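Grocery unpacking and bag check, Walley Street share kitchen
Checklist with my comments, December round

I do this one before the afternoon crowd comes through, usually with a cup of tea in the other hand. Tick, cross or N/A, and then whatever I feel like saying. The old form only had room for ticks and it drove me up the wall!

1. Bench wiped down before any bags go on it
Tick. I used the Clarkava spray again and it still smells like a swimming pool, but it dries quickly and doesn't leave streaks. Please leave the bottle under the sink with the lid locked (there's a little twist on the nozzle, turn it until it clicks).

2. Wall tiles and grout behind the bench
Tick, mostly. Two spots of grout near the power point are going grey again. I had a go with an old toothbrush and got one of them back to a decent colour. The other one needs proper cleaner and somebody with stronger elbows than mine.

3. Power point and cords
Tick. Kettle cord is fine, no scorching around the plug. The toaster cord had worked its way behind the kettle so I've pulled it back to its own side. The test tag on the toaster runs out soon, so that goes on the January list.

4. Shopping bags opened right up before anything comes out
Tick, and I'm fussy about this one. If the top is folded over you end up fishing around blind, and that's how I put my thumb through a very soft plum last summer. Pull the sides apart, have a look in, then start. The white plastic one with the red printing was a nice easy check, with its top spread open and three little round fruits inside, two bright orange and one more of a pale peach colour.

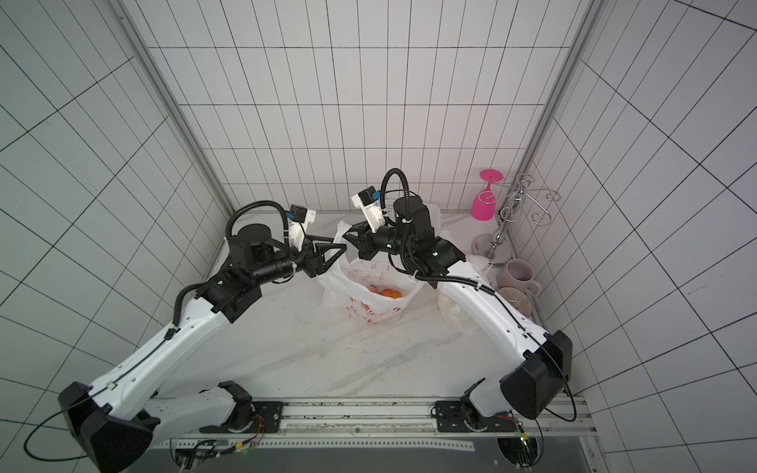

5. Fruit looked over piece by piece
Tick. Give each one a gentle roll in your palm and feel for soft patches, especially on the underside where it's been sitting. Anything split goes straight in the green bin. Anything a bit bruised can go in the "use today" bowl, and it does get used, I've seen how fast that bowl empties when there's custard on.

6. Fruit kept away from cleaning products
Cross! I found dishwasher tablets in the same carton as a bunch of bananas. The box was sealed and the bananas were fine, but I've moved the tablets to the high cupboard and written FOOD ONLY on the carton in big letters.

7. Bags checked for holes, sticky bits and leftover receipts
Tick. One had a split handle so that's gone in the soft plastics tub. Good ones get folded flat and go in the drawer. Please don't tie them in knots, I spent far too long last month picking them all apart with a fork.

8. Plastic bags out of reach of little kids
Tick. The drawer latch is working again after I tightened the screw. It's the Skistanis latch, the stiff one, so push down before you pull or you'll think it's broken (I did, twice).

9. Scales
Tick. I put a 2000 gram bag of rice on and the display said 2000, so I'm happy. The batteries are the flat round kind and the spares are in the Nautiyal tea tin on the second shelf. Keep that tin up high too, those batteries are dangerous if a child gets hold of one.

10. Fridge temperature
Tick. It read 4 when I arrived and 5 after I'd had the door open for ages rearranging the bottom drawer. I'd like it to stay under 5, so let's try not to stand there with the door open deciding what we feel like.

11. Floor
N/A at the time, as I hadn't mopped yet. Mopped after, sign put out, sign put away again.

Still to do
Second grout spot. Toaster tag. New sponge for the left sink, the blue one is past it. If you pick up sponges, put the receipt in the envelope marked 521 on the pantry door and I'll sort it out next time I'm in.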